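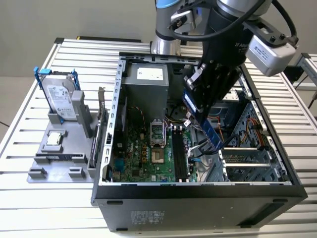
MINUTES OF THE CELL REVIEW MEETING
Urkach Assembly Cell, Quinlan Building

Chair: Sandra Bloxham, Cell Engineering
Present: the controls engineer; the maintenance lead; the first-shift and second-shift cell technicians; the quality representative; the purchasing representative (items 5 and 6 only)
Apologies: the safety officer, who sent written comments under item 7
Minutes taken by: the documentation clerk

The meeting was called to order at 1:30 p.m.

1. Minutes of the previous meeting

The minutes of the July meeting were accepted with one correction. Under item 4, "gripper flange" should read "camera bracket." The clerk will reissue the page.

Open actions from July were reviewed. The tool flange bolts have been checked and marked with paint pen. The new backup of the robot controller has been made and is stored on the maintenance server. The request for a second teach pendant holder remains open with purchasing.

2. Memory insertion: taught positions

The controls engineer reported on the memory step. After the gripper assembly was taken off and put back for the July service, modules began to touch the end of the slot before seating. The tool center point had been carried over from the old setup file and was off by 2 mm along the length of the module.

The tool center point has now been taught again with the pointer, and the approach position over each DIMM slot has been taught from it. The module is brought in at an angle, turned parallel to the slot above the board, and then lowered. The engineer asked that the turn be kept at its present height. A lower turn saves cycle time but brings the fingers too near the wiring that runs above the processor socket.

The first-shift technician asked whether the slot latches were being confirmed open before the arm enters the case. The controls engineer stated that this is still a manual check at loading. The meeting agreed that it should be written into the loading sheet as a signed step until the camera check is ready.

The order of assembly was discussed. Memory continues to be fitted before the processor, with the socket bracket left raised. The quality representative noted that the socket pins are exposed during this time and asked that no hand work be done over the board while the bracket is up. Agreed.

Action: Controls engineer to lock the tool center point data and record the values in the cell book.
Action: First-shift technician to add the latch check to the loading sheet.

3. Insertion force limit

The force limit for memory insertion is set at 70 newtons above the free-travel reading. The maintenance lead asked whether this should be raised, as the arm had stopped short several times during the second shift. The controls engineer's view was that the stops were caused by the position error described in item 2, and that a higher limit would have hidden it. There has been no stop of this kind since the positions were taught again.

Ms. Bloxham ruled that the limit will stay as it is through the end of August. Any stop on force is to be logged with the slot number and the program line. Technicians are reminded that a stopped insertion must be backed out with the pendant in slow mode along the tool axis. The module is not to be freed by opening the fingers and pulling by hand while the arm is under power.

Action: Both technicians to log all force stops on the new form.

4. Camera and cable on the wrist

The maintenance lead presented the results of the wrist inspection. The camera mount was found tight. The black cable that loops from the upper arm around the gripper was discussed at length.

The second-shift technician was concerned that the loop has too much slack when the arm is deep inside a tower. The maintenance lead replied that the slack is needed for the last turn of the wrist at the parts tray, and that a shorter loop used in the spring had pulled on its connector. A compromise was agreed: the loop length will be kept, and a soft strap will be added on the upper arm so that the loop is held away from the case opening. The strap must not be fastened across a joint.

After the strap is fitted, the arm will be run through the full program at low speed with no product in the cell, and a technician will watch the cable at each wrist turn from outside the guard. The camera calibration is then to be repeated. The quality representative asked that calibration be treated as required after any work on the wrist, including work on the cable alone. Agreed.

Action: Maintenance lead to fit the strap and carry out the low-speed run.
Action: Controls engineer to repeat the camera calibration and file the report.

5. Gripper fingers: wear and replacement

The fingertips were measured at the last service. Wear was even on both sides and within the limit. The set had completed almost 800 insertions. The maintenance lead proposed that the tips be cleaned at the start of each shift with a lint-free wipe and the approved cleaner, and that they be measured at each monthly service.

The purchasing representative reported that replacement tips are ordered from Jedard and that the supplier has changed its part number. The old number will still be honored on open orders. One complete set of tips is on the shelf. Ms. Bloxham asked for a further set to be held so that the cell is not left without a spare while an order is on the way.

There was a discussion of whether the tips used for memory modules are also suited to the processor. The first-shift technician reported that the processor is picked cleanly from its recess but that the grip is narrow, and that any dust in the recess changes the pick height. It was agreed to leave the tips unchanged and to clean the recess at the same time as the tips.

Action: Purchasing representative to order one further set and update the part number in the stock list.
Action: Maintenance lead to add tip and recess cleaning to the start-of-shift card.

6. Parts tray

The light-gray tray to the left of the tower was reviewed. The quality representative had compared the tray drawing with the tray in use and found the holders for the hard drive and the expansion card to be correct. The drive is presented upright in its caddy and the card stands on edge with its bracket at the top. These orientations are assumed by the pick program and must not be changed by the person loading the tray.

The second-shift technician reported that the tray can be set down slightly out of square if chips or screws are caught underneath it. The bench slots collect loose screws and should be cleared before the tray is placed. A vacuum nozzle that fits the slots has been requested from Fleneo, together with a price for a fixed stop to locate the tray corner.

The purchasing representative left the meeting after this item.

Action: Second-shift technician to sketch the tray stop and send it to Fleneo for pricing.

7. Case location and safety comments

The tower is loaded on its side with the side panel removed. The rubber feet must be clear of the locating blocks before the clamp is closed. On one occasion a foot was resting on a block and the whole case sat at a slight tilt, which was caught at the first touch check. The maintenance lead asked that a feeler check be made at each corner at the first case of a shift. Agreed.

The safety officer's written comments were read. The officer asked that static straps be tested and recorded at each shift change, that removed side panels be placed in the rack and kept off the floor, and that the edges of open cases be handled with gloves. The meeting accepted all of the comments. The officer also asked for the lockout steps to be posted at the cell door in larger print.

Action: Documentation clerk to reprint the lockout steps.
Action: Both technicians to begin the strap test record at once.

8. Service plan

The maintenance lead tabled the service plan for the next period. Daily work consists of the cleaning named in item 5, a look over the wrist cable, and a check of the home position against the witness mark. Monthly work adds finger measurement, bolt marks, camera calibration, and a controller backup. Joint backlash will be measured at the half-year service.

The program speed will be held at 85 percent until the next review. Ms. Bloxham will decide on a return to full speed after reading the force stop log.

9. Other business

The first-shift technician asked for a better lamp in the maintenance bay. Ms. Bloxham will raise this with building services.

The cell book has been missing its index since it was rebound. The clerk will supply a new one.

10. Next meeting

The next review will be held in September at 1:30 p.m. in the same room. Papers are to reach the clerk before noon on the day prior.

The meeting closed at 2:50 p.m.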